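The rack that was not there

31 Oct 2019

I did not write here since April, and the reason is mostly one bug. Now it is closed, so I can tell about it before I forget the details.

For those who are new: in my free time I am working on a small home robot which carries things between rooms. The name of the project is Jillia. There is no real robot yet. Everything happens in simulation, on the computer in my bedroom, and my friend Brayden Melnyk helps me with the navigation part. He is a much better programmer than I am, and also more patient.

The task which failed was very simple. The robot begins in the living room, drives past the sofa and stops. We ran it 200 times during one night, each time with small changes in the starting position. In the morning I opened the results and saw a success rate that was too good. Only 12 runs were marked as failed. I was so happy that I sent the number to Brayden before I had my coffee.

He asked me one question: "Did you watch any of them?"

I did not. So I sat down and watched 50 of the runs marked as successful, one after another. In 30 of them the robot drove its base directly through the lower tubes of the metal rack, as if they were made of air. No contact was reported. The robot arrived to its goal, and my script wrote "success" in the file.

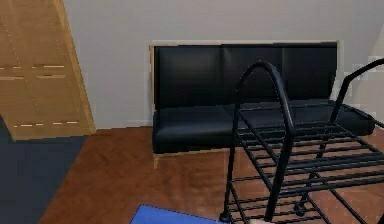 The living room in the simulator, with the rack in front of the sofa.

I want to explain the mistake carefully, because I think other beginners can make it too. In a simulator every object has two shapes. One is the shape for the eyes, and the other is the shape for the physics. The second one is usually simpler, so that the computer can work faster. For the sofa this is no problem, a few boxes are enough. But the rack is made from thin tubes with a lot of space between them. The tool I used for simplifying the shapes had a setting for minimum thickness, and everything thinner than this value was thrown away. The slatted shelf survived, as one flat plate. The handles, the legs and the wheels did not.

So for the camera the rack was complete, and for the physics it was a plate floating over the floor. My robot is low. It went under the plate and through the legs, and there was nothing to hit.

The worst part for me is that the planner had learned to like this way. It was the shortest one! If we had put the same program on a real machine, it would go with full speed into a metal leg, and whatever stands on the shelf could fall on somebody's foot. I have a small nephew, and I thought about this more than I wanted.

The repair took one evening. I made the physics shape of the rack by hand, one thin cylinder for each tube, and I turned on the view which draws these shapes over the picture. After this I ran the same 200 starts again. I will not write the new success rate here, it is embarrassing and we are still working on it. The robot now stops before the rack and stays there, thinking. Brayden says it is a better behavior than before and I agree with him.

Two things I changed in my habits. The script now saves the smallest distance between the robot and every object, measured with the visible shape, and a run with zero distance can't be called a success. And I watch some runs with my own eyes before I write to anybody.

Next I have to check the other furniture with thin parts. There is a floor lamp in the bedroom model which I don't trust at all.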